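**Is it worth keeping a stainless steel pot with a burnt-on bottom, and how do I stop soup catching?**

Asked in Kitchen & Larder, Stusden Neighbours Help Board
Thursday, May 5, 2022

Hello all, I hope this is the right corner for it. I've been making a big pot of lentil and barley soup every weekend since February, partly to save money and partly because my son and his wife have a new baby and I like to send a couple of tubs over. It's my mother's recipe, more or less, though she'd have had something to say about my using tinned tomatoes.

My trouble is that it catches on the bottom nearly every time. I'll have it ticking along nicely, go and hang the washing out, and come back to that smell. Last Sunday I lost the whole batch (and I'd put a good ham bone in it!). The pot is plain stainless steel, nothing fancy, and it now has a brown patch inside that won't shift with washing-up liquid and a scourer.

So two questions really. Can the pot be saved? And what am I doing wrong with the soup? I have an electric hob if that makes a difference. Thank you in advance, and sorry for going on.

*Kanini Kinyua*

---

**Answer 1** (14 people found this helpful)

Oh, I do feel for you over that ham bone. The pot is almost certainly fine, so please don't throw it out. Cover the brown patch with water, add two big spoonfuls of bicarbonate of soda, bring it up to a simmer and leave it going for 10 minutes. Then turn it off and go to bed. In the morning most of it should come away with a wooden spoon. If there's a shadow left, make a paste of bicarb and a drop of water, rub it round with a soft cloth and be patient with it. I've had mine for longer than I've had my husband and it has been through this treatment more times than I'd like to admit.

As for the soup, lentils sink, and once they've sunk they sit there and stick. Barley makes it worse by thickening everything up. I'd start the barley on its own in the stock and put the lentils in for the last half hour or so, with the heat right down. Give it a proper stir every few minutes, scraping along the bottom and into the corners, and top it up with hot water from the kettle if it starts to plop at you.

The tomatoes go in at the end in my house. They have a bit of sugar in them and that catches too, and lentils take an age to soften once there's anything sharp in the pot.

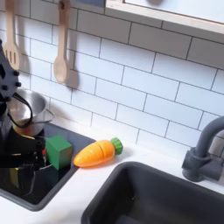
The other thing I'd say is about the hob itself. Mine is electric as well, and it holds its heat for ages after you turn it down, so if the soup is already boiling hard I slide the pot off the ring for a minute while it settles. And do match the ring to the pot if you can. A small ring under a wide pot gives you one fierce patch in the middle, and I suspect that's where your brown mark is.

If it does catch again, don't stir! Turn off the heat, ladle the top into a clean pan and leave the bottom inch behind. You can often save most of it that way, and the baby's parents need never know.

---

**Answer 2** (2 people found this helpful)

Slow cooker. I do mine on low all day and it's never burnt once. Saves standing over it too. You do need to fry the onions first or it tastes of nothing much.

---

**Answer 3**

Agree with the bicarb, but I'd go gently with scourers as the scratches give the next lot something to grip. White vinegar is good for the rainbow marks you sometimes get afterwards, just a splash wiped round and rinsed out. Don't mix it in with the bicarb, they only fizz and cancel each other out. Would you mind putting your mother's recipe up? I've a bag of barley here that wants using.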